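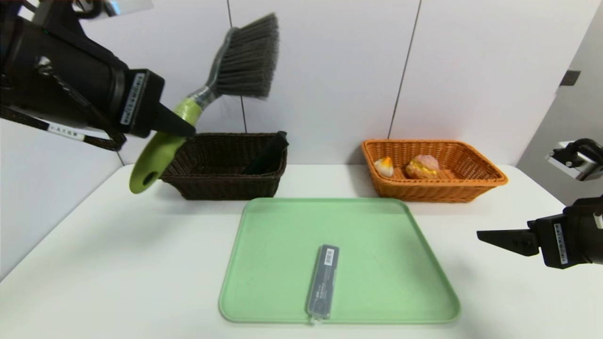
Sorting a table: baskets and trays

A basket has tall sides. Things can stand up in it or lie on the bottom. Wicker is made by weaving thin stems or strips over and under each other. Food and brushes go in separate baskets, so bristles stay off the bread.

A tray has a low rim. It stops small things sliding off, and everything on it can be seen from above. Long things fit best side by side.

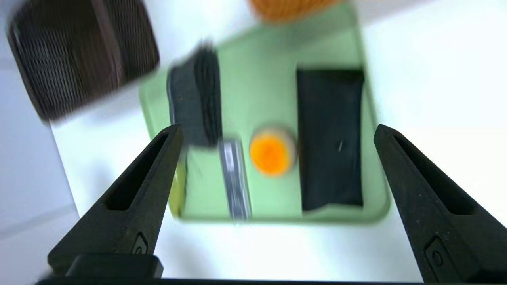 Try it at home

1. Find one tray and two baskets.
2. Put food in one basket.
3. Lay small tools on the tray.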